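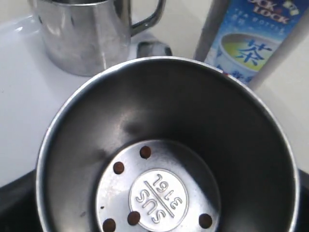 The letters SUS and 316L at the bottom of a steel cup, with five small brown pellets.

What do the letters in a steel cup mean?

Have you ever looked right down to the bottom of a metal cup? Many cups have small letters or numbers there. They are not the name of the owner, and they are not a secret code. They tell us what kind of metal the cup is made of.

Steel is mostly iron. Iron is strong, but it has one problem. When it stays wet in the air, it becomes orange and rough, and small pieces fall off it. We call this rust. Perhaps you have seen it on an old gate or on a bicycle that was left in the garden all November.

Stainless steel is different. The people who make it melt the iron together with other metals. The most important one is called chromium. Chromium meets the oxygen in the air and makes a very thin skin over the steel. This skin is so thin that your eyes cannot see it, but water cannot easily get through it. If you scratch the steel, the skin grows again by itself.

Now we can read the letters. SUS is a short name which comes from Japan, and it is used for stainless steel. The number after it is like a recipe number. A cook can make many soups, and a steel factory can make many steels. The recipe 316 has chromium, nickel and a metal with a difficult name, molybdenum (say it slowly: mo-LIB-de-num). Molybdenum helps the steel against salt, so this kind is often used on boats and near the sea. The last letter, L, means "low". It says that there is only very little carbon inside.

You can also find the number 304 on spoons, pots and sinks. That is another recipe. It is very common in kitchens.

Why do letters stay on the metal?

If somebody wrote them with ink, they would go away after many washings. Letters like these are pressed into shape with a hard tool called a stamp. Run your finger over them and you can feel the edges.

A mug, a pitcher and a tray

A cup is one kind of container. A container is anything that holds something else, and each shape has its own work. A mug has a handle, so we can lift it with one hand. A pitcher is taller and is good for pouring.

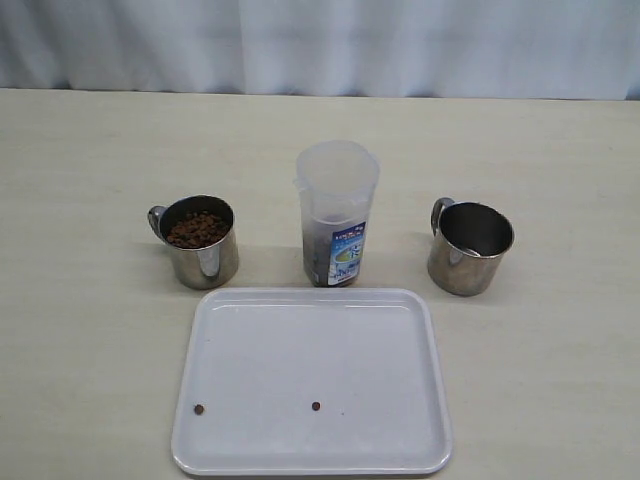

A tray is low and flat, and it is useful when we want to spread things out and look at them. With small dry things, such as pellets, beans or rice, you can move them from one container to another and learn a lot. Steel hides what is inside, so you must look from the top. Through clear plastic you can see from the side how high the heap is.

Try it at home

You need two mugs, a tray and some dry beans. Ask a grown-up first, and do not put the beans in your mouth, nose or ears.

Fill one mug with beans. Look at the top. Is it flat like water, or is there a small hill?

Pour the beans slowly into the other mug. Listen to the sound. Is it the same at the beginning and at the end?

Pour them on the tray and shake it a little. What happens to the hill?

Put all the beans back, and look at the bottom of the empty mug. Are there letters? Write them down.

Words to remember

Rust: the orange stuff that comes on wet iron.
Alloy: a metal mixed with another metal or with something else. Steel is an alloy of iron and carbon.
Stamp: a hard tool which presses a shape into metal.
Container: a thing that holds other things.

From the Brostau children's pages, Saturday, January 12, 2019. Next time we will look at glass.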